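Clumberg Play Kitchen Set, Plates, Cup, Colander and Plush Food

From the Standport toy shelf, written up by Stella
Aug 11, 2018

I've been putting off this page since March, mostly because I kept changing my mind about what goes in the set. If you bought one from me in the spring you got a slightly different mix, and I'm sorry if your cousin's has a nicer cup than yours. We've settled now, I think! So let me tell you what you get and what I like about it, and a couple of things I don't.

The short version: it's a play kitchen set made up of proper-feeling dishes in pale colors and a bunch of soft plush food to go in them. There's no stove or sink and no plastic cabinet you have to build on Christmas Eve with the wrong screwdriver. You bring your own table, or a low shelf, or a cardboard box (ours was a cardboard box for most of a winter and the kids thought it was the finest restaurant in town).

THE DISHES

The colander is the piece people write to me about. It's oval, in a pale mint green, with rows of little round holes, and it's big. I mean big for a toy. Kids use it as a colander for maybe four minutes and after that it's a boat, a hat, a bed for a bear, a jail. Miroslava Kobzar, who runs the other half of this shop and has opinions on everything, wanted to swap it for a smaller one that would fit the box better. I won that one. We got a bigger box.

The plate is oval too, a pale lavender with a thin rim that's a touch darker. It lies nice and flat, so a pile of plush food doesn't slide off the minute somebody bumps the table. It's a serving plate really, so don't expect a set of little matching ones.

Then there's the cup, light blue and round. I went back and forth on the size. Smaller kids seem to do fine grabbing it with both hands, and it's easy to tuck into the box.

THE FOOD

All right, my favorites. The ketchup bottle is plush, bright red, with a white cap and a small red tip on top, and a white label band around it. It's the first thing every child in my house goes for, ahead of anything you'd call a meal. You will be served ketchup. You'll be served a whole plate of it and asked if you want more ketchup on that.

The banana is plush as well, yellow, with the peel splayed open in segments so it looks half eaten already. My youngest likes to fold the peel back up and hand it to people with great ceremony.

The rest of the food varies from box to box, and I'd rather say that plainly than have you write in upset about a missing carrot. If you have your heart set on something, put it in the order notes and Miroslava will dig around for it. She's better at that than I am.

HOW BIG A SPACE DO YOU NEED?

Less than you'd think. A plain tabletop is plenty for one cook and one very patient customer. If you've got two cooks you'll want to spread out, or at least give them each their own end, because the colander takes up a lot of room and there's only one of it. (Yes, I've thought about putting in two. It made the box enormous.)

I set mine up on something white at the moment, and I like how the pale dishes look on it with that loud red bottle in the middle of everything. On a dark wood table the lavender comes out stronger. Not a reason to buy or not buy, I just enjoy that kind of thing. 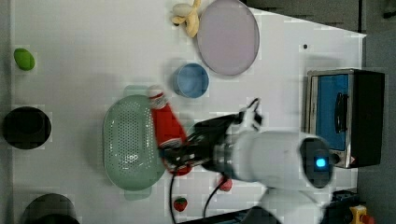

The pale colors do show crayon, so fair warning. I wipe the dishes down with a damp cloth and a drop of dish soap, and I've never bothered with anything stronger. The plush pieces I wash by hand in the bathroom sink, squeeze out in a towel, and leave on the windowsill overnight. Harsh Pant wrote to tell me he ran his whole set through the washing machine inside a pillowcase and it came out okay. I haven't tried it and I'm not going to promise you anything, but good for Harsh.

THINGS I'D CHANGE

I'd love a lid for the box. Right now it's a fold-over top and after a few weeks of being opened by small hands it sort of gives up. We keep ours in a fabric bin instead, and the colander sits on top like a hat.

I'd also like a second sauce. One ketchup bottle among several children is a diplomatic situation. Mustard is the obvious answer, and I've asked, and I'll put a note on this page if it happens.

ORDERING

The first run was 200 boxes and those are long gone. This one is 1,000, which frankly scares me a little, so please tell your friends! Orders go out within 7 days. I pack on weeknights after bedtime, so if you email in the morning and don't hear back until ten at night, you haven't been forgotten.

Gift wrap is plain brown paper with string. If you want a card in it, type exactly what you'd like it to say and I'll write it out by hand, and my handwriting is fine as long as you keep it under a few lines.

Returns are easy. If something arrives with a loose seam or a crack, send me a note with your order number and I'll mail a new piece. You don't need to send the old one back. Give it to the bear.

Spare pieces (just the colander, just the cup, just the ketchup) are listed separately under Clumberg Extras, and you can add any of them to the same order without paying shipping twice.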